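New Arrivals at the Elent Accessories Counter

Elent is pleased to announce that the Lekota shoulder bag will be available to members from August 2, 2021. The bag is cut from a mid-weight wool cloth in charcoal or moss and lined in plain cotton. It closes with a brass zipper and carries one slip pocket for a phone.
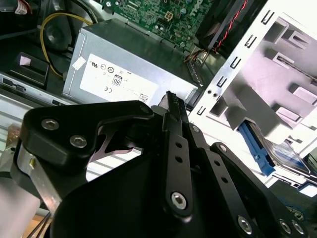

The Lekota strap adjusts at both sides and may be worn across the body or over the shoulder. Its fittings have been revised following comments received from customers in July. The small rivets used on the earlier model have been replaced by silver hex-socket screws, similar in kind to those on the black bracket shown, and these can be tightened at home with an ordinary key. Replacement straps are sold separately under item number 254.

A matching coin purse and key fob are offered in both colors. Orders for the full set are shipped in a single box.

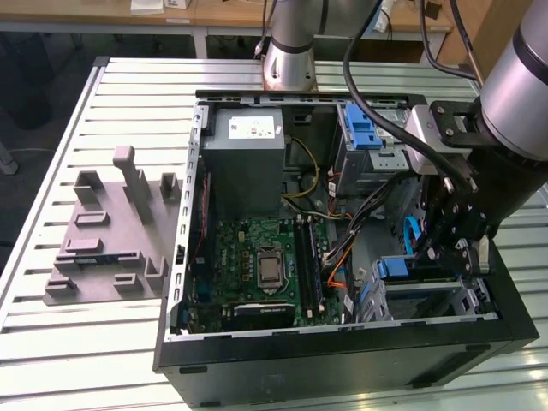

Fergate Gloves and Scarves

The Fergate line returns with two lengths of scarf and a lined glove in sizes small through extra large. The gloves should be spot cleaned only. Production this season is limited to 700 pairs, and orders will be filled in the sequence received. Gift wrapping may be requested at checkout.

Members who hold 2000 or more points may redeem them against any item in the line, excluding clearance stock.

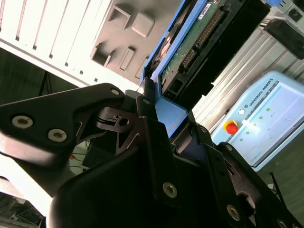
MEMBER SERVICES

Questions concerning monogramming, exchanges or the Trekomero travel wallet should be directed to Yuzhen Li at the accessories counter. Monogrammed items cannot be returned.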